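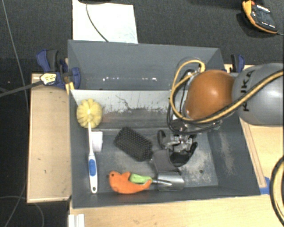 Hello Somkiat, hello list,

I looked again at the late grasp cancellations, and I think the planner is not guilty. The time goes into the collision check, in the part where Staken builds the obstacle map from the depth cloud. When the arm is reaching into the bin, the self-filter removes the links of the KUKA but it does not know the hoses. The yellow and black pair makes a tall loop on the left side of the arm, and this loop stays in the cloud as an obstacle. The check then finds the arm in collision with its own hose, and the planner samples again until the limit of 500 ms.

Somkiat Thaweesak wrote:
> With Helton as planner I get "no valid approach" for the orange
> animal and for the long-handled brush, but never for the black
> brush head. All three are well segmented. Is the margin at the
> walls too big? I use 15 mm. Should I go down to 2?

Please do not go down to 2. The walls are sloping, and our bin model has them vertical, so the margin is already smaller than you think near the floor. I would first correct the model.

For the hose I see two ways. One is to attach a capsule to the wrist link and let the self-filter remove everything inside. It is simple, but the loop changes its form when the wrist turns, so the capsule must be fat and it can also remove real objects. The other is to keep the last 2 clouds and delete the points which move together with the wrist. I have a first patch for this in my branch of Staken. It is not clean yet, and it needs the joint states with correct time stamps.

Could you send me a log of one failed grasp, with the cloud before and after the filter? Ratanaporn has the script for recording.

Best regards,
Nattawut Boonchu
Tirport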